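Cuaderno del taller, julio, 16:00
Tintes naturales: segundo baño de cochinilla
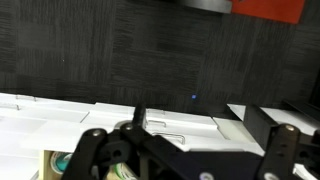
¡Por fin un rojo que no se va al rosa! La receta de Skulari pedía más alumbre del que yo venía usando, y con la lana de Urerton (200 g, tres madejas) el cambio es tremendo. Mekdes Degefa propuso meter crémor tártaro desde el principio y bajar el fuego en cuanto asomara el primer vapor. Busco ahora un naranja rojizo muy vivo, como el del panel que destaca contra la moqueta gris oscura, y creo que con una pizca de rubia en el tercer baño llegamos.

La madeja 3 quedó desigual, la até demasiado fuerte. Repetir con nudos en ocho, bien flojos.

El agua del grifo apaga muchísimo el color, ya no hay duda. Con la de lluvia salió un carmín precioso (¡guardar el resto del baño en el bote de Endberg, con tapa!). Falta la prueba de luz: media muestra tapada con cartón, media al sol, y mirar a las 3 semanas.

Preguntar en Alemayehu si les queda cochinilla entera, la molida deja poso y luego hay que colar dos veces.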